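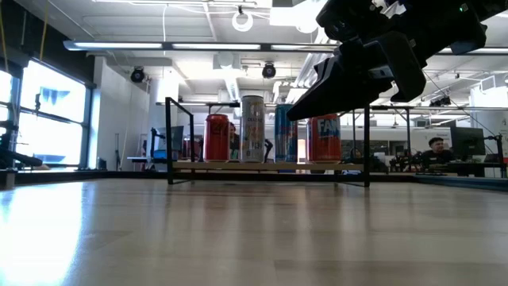

Hostham Automation Users Group
Minutes of the site visit and meeting, 5/18/25
Held at the Drulex lab. Chair: Wiroj Thammasiri.

1. Opening
The chair opened the meeting in the lab at the start of the visit. Minutes of the last meeting were approved with one correction: the Hellwig invoice was $2,803, as first billed, and the secretary had entered the wrong amount.

2. Demonstration
Members watched the arms at the can table. The task is to move drink cans between the tabletop and a raised wooden platform. Drulex staff explained that the cans are a stand-in for stock on a store shelf, and that full and empty cans need different grip settings. 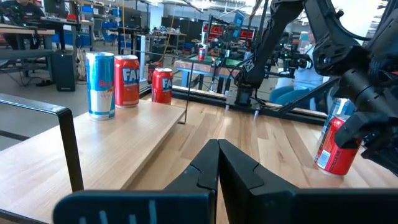
Members asked how the arms are kept out of each other's way. Staff said each arm has its own zone and that only one may enter the space over the platform at a time – this is set in software and can be changed between runs. Hellwig's representative asked whether slim cans are harder than standard ones. The answer was yes, mainly when they stand close to a neighbor.

Staff gave the number of recorded runs to date as 2,883. They did not have a success rate ready to share and will send one.

3. Questions from members
a. Cost of replacement fingers. Drulex will send a price list.
b. Table surface. A member asked if glare off the wood affects the cameras. Staff said it can, and that they have tried different light settings.
c. Finger closing. The gap at the fingertips is checked before each session.
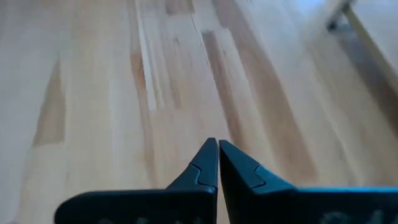 d. Training for operators. Two days on site, with a limit of 20 people per course.

4. Jollaseo open day
The Jollaseo open day is set for November. Sign-ups stand at 91. The chair asked that a can-handling demonstration be part of the program if Drulex can bring the table. Drulex agreed in principle – transport still has to be priced. 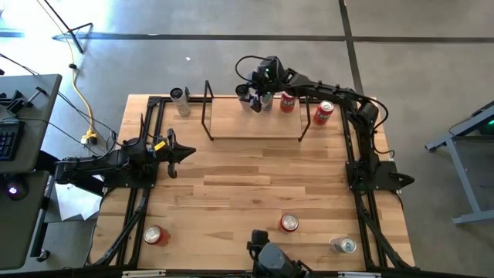 Can table at Drulex, with the raised platform at the far side.

5. Actions
Drulex to send success rate and finger price list.
Secretary to correct the Hellwig entry.
Chair to get a transport quote and report back.

6. Next meeting
At Hellwig, date to be sent by email. Meeting closed after item 6 with no other business.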